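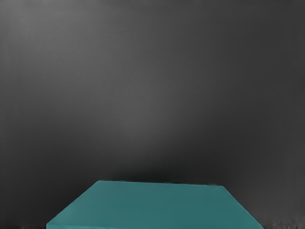

Disville，三月

关于我们

Letard 钟表修理所设在 Disville 旧城区 Chong 街181号，主要修理座钟、挂钟和落地钟，也承接公共建筑上的大钟保养。我们另外开设一所小型的修理学校，学员在同一栋楼里上课。手表我们只接机械表的清洗和调校，石英表和智能手表不在业务范围内。

修理所现有正式员工10人，其中修理师六人，木工一人，其余负责接待、零件和账目。学校的课由修理师轮流上，没有专职教员。

怎么开始的

修理所最早是火车站对面的一个柜台，业务是给铁路职工校表。当时的铁路局要求站务人员每周对一次时间，柜台就靠这项固定的活维持。后来铁路改用统一的电子授时，校表的活没有了，来的人开始带家里的挂钟，柜台放不下，才搬到现在的地方。

Chong 街的房子原来是一家布店。一楼层高比较高，落地钟可以立着走时，不用拆钟顶。二楼朝北，光线均匀，适合做细活，所以工作台都在二楼。三楼是教室和资料室。地下室比较潮，只放木料以外的东西，例如包装箱和旧的钟摆架。

搬过来以后的头几年，我们什么都修，包括八音盒、气压计和老式计算尺的外壳。现在八音盒和气压计仍然可以拿来看，能修就修，不能修会介绍到别处。

“Letard”是第一任店主登记柜台时用的名字，之后换过两次经营者，名字一直沿用。目前修理所由在职员工共同持有，每年分一次账，离职时份额由修理所买回。

我们修什么

家用机械钟。数量最多的是八天钟，也就是上一次发条走八天的钟。常见的问题有三类：油干了，轴孔磨大了，发条疲劳或者断了。油干的钟拆开清洗、重新上油就可以。轴孔磨大的要镶铜套，这项工作比较费时间，一块夹板上可能要镶好几处。发条我们一般换新的，原来的发条会装袋还给客人。

落地钟。落地钟的机芯通常结实，问题多出在吊绳、滑轮和钟摆悬簧上。搬运造成的损坏也很多。请在搬家之前把钟摆和钟锤取下来，这件事自己就可以做，做法见本页后面的说明。

公共大钟。我们目前负责 Disville 市内和周边几处教堂、学校和旧市政建筑的大钟，每季度上去一次，清洁、上油、对时，检查钢索和敲钟机构。冬天增加一次除冰检查。大钟保养按年签合同，不按次收费。

木壳和表盘。木工负责钟壳的脱胶、缺角、贴面起翘和门铰链。我们不给旧钟壳重新上亮漆，除非客人书面要求。表盘的搪瓷裂纹可以填补，填补的地方近看能看出来。纸表盘破损严重的，可以复制一张新的覆在上面，旧的保留在底下。

机械手表。清洗、上油、调校、换表蒙和防水圈。复杂功能的表我们只做检查和报价，修理要转给合作的工坊，时间会比较长。

不接的业务：石英机芯更换、电池更换、镀金、刻字、估价。估价问得很多，所以单独写一句：我们不为买卖、保险或遗产分割出具价值证明，只出具修理记录。

Costo 零件库

旧钟难修，多半难在零件。很多钟厂早已停产，图纸没有留下来，同一个型号前后几批的齿轮齿数都可能不同。为此我们做了 Costo 零件库。

Costo 是一套登记办法，加上三楼资料室旁边的一间库房。凡是进到修理所的报废机芯，拆开以后逐件量尺寸、编号、装盒，写成一张卡片。卡片上记外径、厚度、齿数、轴径、材料、来自什么机芯、有没有磨损。目前登记的零件有3,631件，以齿轮、擒纵叉和夹板居多，也有指针、钥匙、钟铃和脚垫。

库里的零件先用于修理，有余下的可以卖给同行和个人。价格按加工难度定，与钟的年代和牌子无关。一只普通过轮和一套咖啡差不多的价钱，一只状态好的擒纵轮要贵一些。需要零件的人可以把旧件寄来，我们量过以后查卡片，查不到就告诉您查不到，旧件原样寄回，只收邮费。

如果库里没有，可以新做。做一只齿轮要先算模数，再选铣刀，铣完还要修齿、抛光轴尖。单做一只和做一批，准备时间是一样的，所以单只的价格看起来偏高。报价单上会把准备和加工分开写。

卡片最早是手写的，现在手写卡和电脑表格并用。两边有出入时以手写卡为准，等重新量过以后再一起改。登记的规则改过几次，早期的卡片没有记材料，这一部分还在补。

我们收报废机芯。走不了的、缺件的、泡过水的都可以送来，付不付钱看成色，大多数情况下是换一次免费的检查。请不要自己先拆散，散件很难判断出处，发条没有放松的机芯拆起来也危险。

学校

修理学校和修理所共用二楼和三楼。开学校的原因很简单，修理师的平均年龄在往上走，外面招不到会镶套的人，只能自己教。

课程分长班和短班。

长班学两年，每周上四天，招收没有基础的人。第一年上半年基本不碰钟，学锉、锯、钻、磨和量。学员要做一套自己的工具，包括一把起子、一个夹板架和一组光孔针。这些工具之后一直用到毕业，做得不好自己会用得不顺手，多半会重做一次。下半年开始拆装，用的是库里的教学机芯，拆装到不看图也能装回去为止。第二年跟着修理师做客人的活，先做清洗，再做镶套，最后做整钟。学员经手的每一座钟都由一名修理师复检，修理单上签两个名字。

短班安排在星期六，面向有工作的人和爱好者。内容有家用钟的日常保养、八天钟拆装入门、钟壳木工。短班的学员可以带自己的钟来，前提是开课前先由我们看过，发条状况不好的不能带进教室。

长班结业没有学历证书，发的是修理所的结业书和一本修理记录，上面写着这两年做过的每一件活。去别处应聘时，对方一般更愿意看记录本。结业的人有的留在这里，有的自己开店，也有人转去做乐器修理或者仪器维护。

学费在每期招生简章里公布。长班学员第二年做客人的活时有补贴，按件计算，从学费里抵扣或者按月领取，由学员自己选。教材和耗材包括在学费里，工具钢和黄铜料按定额发，超出部分自己买。

报名长班需要来面谈一次，并在现场做一个小测试：把一块铜片锉成指定的尺寸。测试主要看人有没有耐心量，量几次，锉过头了怎么处理。视力不好戴眼镜没有问题，左撇子也没有问题，教室里有左手用的台钳。

我们怎么干活

收钟的时候，接待员会当着您的面记下外观和附件，包括钥匙、钟摆、钟锤的数目，缺什么也写上。收条一式两份。请保管好您那一份，取钟时要用，没有收条的需要带身份证件并描述钟的特征。

收下以后先检查。检查期10个工作日，检查完了给书面报价，写明要做的每一项和可以不做的项目。同意以后才开始修，不同意的付检查费取回。检查费标准贴在柜台上，修理的话检查费抵进修理费。

修理过程中如果发现新的问题，我们会停下来再问一次，报价不会自行增加。打电话找不到人的，钟先放着，等联系上再继续，工期顺延。

修好以后要试走。八天钟试走两个完整的周期，落地钟试走时间更长，报时钟还要核对每个整点的敲数。试走期间误差记录在修理单背面，取钟的时候一起给您。家里的温度、墙面和地板与我们这里不一样，回去以后走快走慢是常见的，自己调摆锤下面的螺母就行：往上拧走快，往下拧走慢，每次拧半圈，隔一天再看。

修理质保一年，从取钟那天算起，范围是我们做过的项目。摔落、进水、自行拆卸不在质保内。断发条单独说明：新换的发条在质保期内断掉，换一根不收钱，断发条打坏的齿轮也由我们负责。

换下来的旧零件都装在小袋里随钟归还。不想要的可以留下，我们会登记进零件库。

修好三个月没有取的钟，我们会打电话和写信。超过一年没有取，也联系不上的，按收条背面的条款处理。希望不要走到这一步，库房的地方有限。

上门服务

落地钟和嵌在墙里的钟可以上门看。上门范围是 Disville 市区和公共汽车能到的近郊，再远的要另外商量。上门只做检查、调平、挂摆、上油和小修，要拆机芯的，机芯带回修理所，钟壳留在您家里。

上门前请把钟周围的东西挪开一些，钟的正面需要能放下一张小工作台。家里有地毯的请告诉我们，落地钟立在厚地毯上容易晃，需要带垫脚。

大钟的保养由固定的两个人负责，需要业主提前开好通往钟室的门，并确认照明能用。敲钟机构检修时会有不规则的钟声，学校和教堂请提前通知邻居。

资料室

三楼资料室存有旧的产品目录、钟厂价目表、修理手册和修理所自己的修理单。修理单保存得比较完整，整理好可以查阅的有2,000份，按机芯类型排列，客人的姓名和地址已经遮去。做研究的人、写地方史的人和同行都可以来看，需要提前写信约时间，说明想看哪一类。

资料不外借，可以抄录和拍照。拍照请不要用闪光灯。有几本目录的装订已经松了，由我们的人翻页。

常有人来问家里的钟是哪一年、哪里造的。如果夹板背面有厂标和编号，查到的可能性比较大，请把编号拍清楚随信寄来。只有钟壳照片的，我们很难给出有把握的回答。很多钟壳和机芯本来就出自不同的厂，表盘上印的往往是当年经销商的名字。

搬运落地钟的说明

这一段原来贴在柜台旁边，应客人要求放到这里。

搬之前先让钟停下来。打开门，一手扶住摆杆，一手托住摆锤，轻轻向上提，脱开挂钩后取出。钟锤要在上满弦之前还是之后取，取决于是链条还是钢索。链条的，随时可以取。钢索的，先把锤上到半高，在钢索盘和夹板之间塞一小块软木或者叠好的布，再取锤，这样钢索不会乱。三个锤的重量可能不同，取下来马上在底部贴上左、中、右的标签，左右以面对钟为准。

钟顶如果是活的，先抬下来单独包。玻璃门锁好，钥匙拿走，不要留在锁孔里。机芯固定在座板上，有的座板只是搁着，没有螺丝，这种钟不能躺倒运，要把机芯连座板一起取出来。不确定有没有螺丝的，请打电话问。

到新地方以后，先把钟壳立稳调平，再装座板和机芯，然后挂锤，最后挂摆。推一下摆，听嘀嗒两声的间隔是否均匀。一长一短的，是钟没有立正，垫高一侧再听。

合作与供应

黄铜板、轴钢和发条从固定的几家供应商进货，每批抽检硬度和厚度，不合格的退。钟油按机芯的大小分几种用，开瓶后写日期，到期的不再用于客人的钟，留给学校练习。

清洗用的溶剂统一回收，由有资质的公司运走。铜屑和铁屑分开收，卖给废料站，收入归学校的材料账。

我们与几所博物馆和学校有长期的保养合同。出于对方的要求，合同对象的名单不在网上公布。需要了解我们做过的类似工作，可以来信，我们征得对方同意后提供联系方式。

同行转来的活我们也接。请附上已经做过的处理，用过什么胶、什么油，焊过哪里。焊锡修过的夹板需要先除锡，这项会单独报价。

来访与联系

修理所在 Chong 街181号，电车站下来往河的方向走，门在拱廊里面，从街上看不到招牌，请找门口的圆钟。送大件可以从后巷进，后巷有坡道，车可以停到门口，卸完请挪开。

柜台周一到周五开门，中午关一小时。星期六有短班，柜台只办理取钟，不收新的修理。节假日安排贴在门上，电话录音里也会说。

询问修理请打柜台电话或者写信，写信请附上钟的正面照片、夹板背面的照片和尺寸。报名学校请向学校办公室索取简章。零件查询请注明“Costo”，这样信会直接送到三楼库房，回复会快一些。

一楼的参观时间与柜台相同。二楼是工作区，参观需要预约，每次人数不宜多，请不要穿羊毛或者容易掉毛的外套上去，绒毛落进机芯里很难找。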